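Keep the Mending Counter Open

The town of Pultton is deciding this June whether to go on paying for the mending counter at the back of the Flellholm Street library. The counter costs 2,641 dollars a year, nearly all of it for thread, needles, machine servicing and a few hours of staff time. The proposal is to drop it and put the money toward longer evening hours. I like evening hours. I still think the council should leave the counter alone.

I should say where I stand. I worked in clothing alterations for a long time, first in Clustdale and then in a shop of my own here, which I closed when the rent went up. I have no paid connection to the counter. I have sat behind it now and then when they were short a pair of hands.

The case against it is easy to make, and Shalini Thakur made it well at the last public meeting. She said that clothes are cheap, that most people will not spend an hour fixing a shirt they can replace for the price of lunch, and that a library is for books. The first two points are true. I would answer the third by saying that the library already lends cake pans and fishing rods, and I have not heard anyone ask for those to go.

The first two deserve a longer answer. Clothes are cheap to buy. They are less cheap to own, if you count how often you have to buy them again. A pair of work pants that splits at the seat after 8 weeks has a seam that was sewn with too few stitches and too little cloth on the inside. Resewing it takes ten minutes. The pants then last until the knees go, and knees can be patched. A family with three kids feels the difference by the end of a school year.

It is also not true that people don't want to mend. What I saw in my shop was that people didn't know which things could be fixed. They brought in coats with a broken zipper pull and asked if the coat was finished. They threw out sweaters with a hole the size of a pea. They would apologize for a torn lining as if I were going to scold them. Once a person has watched one repair done from start to finish, they look at the rest of the closet in a different way, and some of them go home and try it.

That kind of knowledge used to pass around inside a house. My grandmother taught my mother, and my mother taught me, mostly by handing me the dull jobs. I don't want to make that sound nicer than it was. It was unpaid work, it fell on women, and plenty of them hated it. I was glad that the boys in my own family learned it too, and I would be sorry to go back to the days when a girl was expected to darn her brother's socks. But when the chore went away the skill went with it, and now even people who would like to learn have to go looking.

Videos help. I have learned a few things from them myself, including a way of closing a knit seam that I had been doing badly for years. What a video can't do is look at your cloth. Whether a fabric will hold a stitch near the tear depends on how worn it is, and you find that out by pulling at it with your fingers, next to someone who has pulled at a lot of fabric. 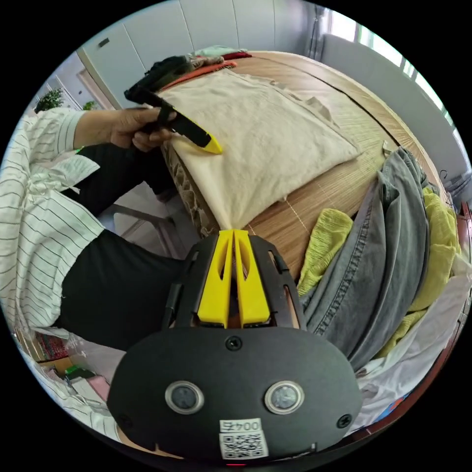 A frayed edge is a good test of this. A beginner wants to cut it off clean, and then the piece is too short to turn under. Someone with practice leaves it alone, folds it back, presses it flat and only trims what sticks out afterward. You can read that in a book. Most people need to be stopped once with the scissors already open.

There is a money argument as well, and the council ought to hear it in its own terms. The counter's leaflet says it took in 300 items last year. Divide the cost by that and you get a little under nine dollars an item. A new zipper in a coat at De Haan Cleaners, the last place in town that does alterations, costs several times as much, and the wait is long. I don't blame them for the price. It is slow work and they have bills to pay. But a coat is a real expense for a lot of households in Pultton, and a town of 2,000 people can't support a second shop.

If the evening hours matter, there are other ways to find them. The library could open later on some mornings, when the building is close to empty. It could put the counter itself in the evening slot, so that people with day jobs could use both. I suggested this in a letter to the council and got a polite reply saying it would be looked at.

I would accept a smaller counter. I would accept a charge for zippers and thread, with an exception for anyone who asks. What I don't want is for the machines to be sold and the table moved out, because machines that have been sold are hard to get back, and the people who know how to use them are getting older. I am one of them. The council votes at the end of the month, and letters can be left at the front desk of the town hall until 5 p.m. on the day before.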